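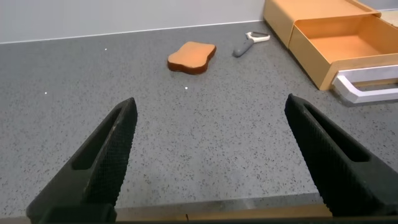
A slice of toy bread, a peeler and an open drawer on the test counter in Arnley.

ARNLEY, September. Verness, a maker of software for home robots, today published the first results of its kitchen tidying trial. The company wanted to give a plain answer to a question which it receives often: can a machine do household chores yet? The answer for the moment is "some of them, slowly."

During the trial, the Drilteo system made 417 attempts to put a small kitchen item into a drawer. It completed 205 of them without help from a person. Opening and closing the drawer was the most reliable part of the work. Soft items, and thin items lying flat on the counter, caused most of the failures. 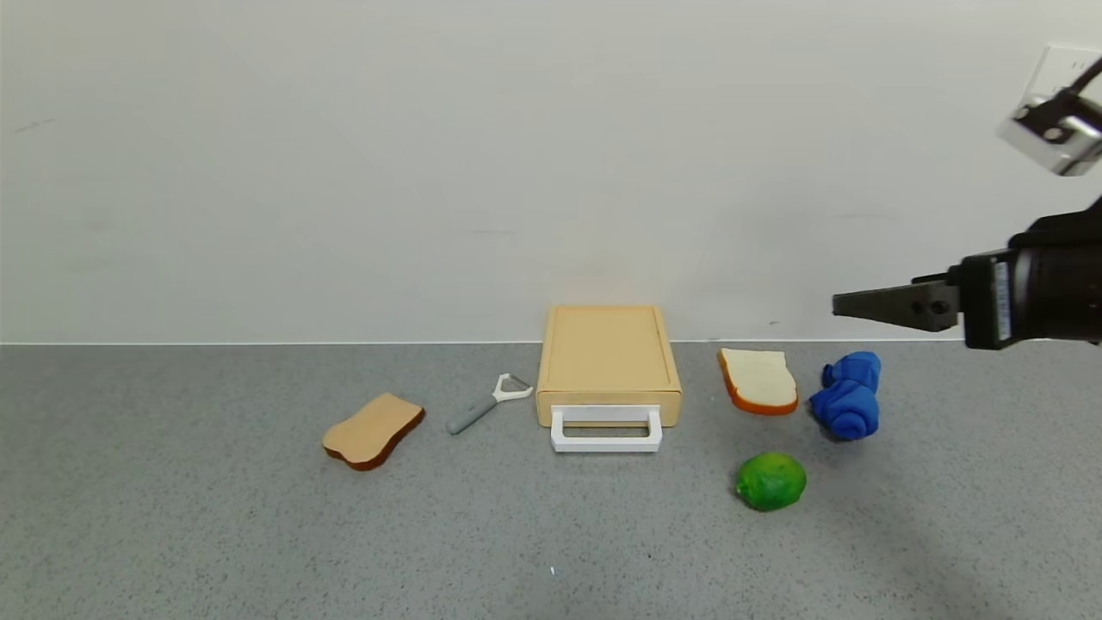
Savolainen said the result should be read with caution, and that a family would not accept a helper who fails at half of the job. It added that it would like to see the same test made in kitchens where people live, with real food and children passing by.

Verness agrees that this is the correct next step. A second trial is planned with 400 attempts for each type of item, and it will include cloths, fruit and hand tools. The company does not announce a product for sale at this time.

The full table of results, including all failed attempts, is available from the Verness press office on request.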